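Chapter 7
Who Clears the Table? Automation and the People Already There

In the spring the Fisten company announced that its staff dining rooms would be getting "smarter." The people who worked in those dining rooms received the news on a laminated sheet, taped above the time clock, next to an older laminated sheet about hairnets. It said that a new system called Wendska would take over the handling of dishware, and that everyone would be freed for higher-value tasks. It did not say what the tasks were. One of the dishwashers wrote "lunch?" in the margin, and the sheet stayed up that way through March.

Most changes in working life arrive like this. There is a sheet, or a meeting with cookies, and then a long stretch in which the old job goes on while the new one is put together beside it by whoever happens to be on shift. Textbooks have tended to skip that stretch. They give you the job before the machine and the job after it, with a tidy arrow between them. This chapter is mostly about the arrow.

Take the humble plate. A person who has worked in a kitchen for a week can lift one off a table without looking, while talking, and while being annoyed about something else. Ask that person how it is done and you will get a shrug. The knowledge sits in the hands, and it has never had to be put into words. To a machine, a plate is a wide, low object with very little to hold on to, and the rim is the best offer it makes. How far in do you reach? How hard do you squeeze? When do you stop squeezing? Somebody has to answer, and the somebody is usually a person holding the tool and doing the job the slow way.

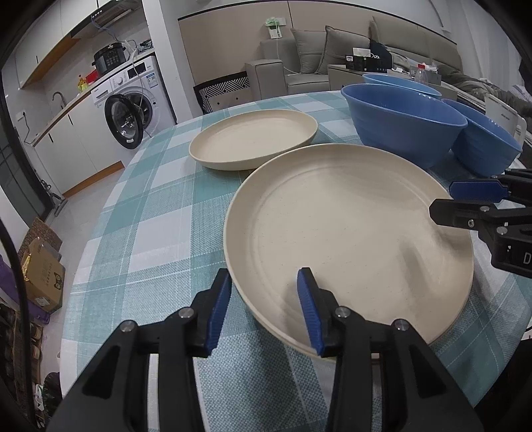 Figure 7.1 Padded gripper fingers at the rim of a large plate, with a smaller plate and blue bowls on the same table.

Work of this kind rarely appears in a job description. At Fisten it was called "support" on the schedule and paid at the dishroom rate, though it called for patience of a sort the dishroom had never asked for. Workers who had been praised for speed were now asked to be slow and even. Several found it restful. Others said it was like being told to walk down stairs by committee.

It also changed who knew what. Before Wendska, the supervisor knew the schedule and the crew knew the dishes. Afterward there was a third party, a contractor named Costello, which knew the system and sent its advice in numbered bulletins. Bulletin 527 explained how to hold a bowl. Bulletin 598 withdrew bulletin 527. The crew read both with interest, having held a good many bowls in the meantime.

None of this makes Fisten a villain, or even unusual. The dining rooms stayed open. Two workers moved to the Onden site at slightly better pay, and one of them asked to come back. Wrists hurt less, according to the people who owned the wrists. What shifted was harder to enter on a form: who got asked for an opinion, who got thanked, and whose know-how was now part of a product that somebody else could sell.

We will return to Fisten throughout the chapter. Section 7.1 looks at how tasks are divided when a machine can do part of a job but not the awkward part. Section 7.2 deals with pay and job titles, including the curious career of the word "support." Section 7.3 takes up training, and asks who is teaching whom.

Before you read on, pick a small task from a job you have held and write instructions for it, for a reader who has no hands-on experience and no common sense. Give yourself a full page. Keep what you write, as you will need it again in Section 7.3, where a classmate will be following it to the letter.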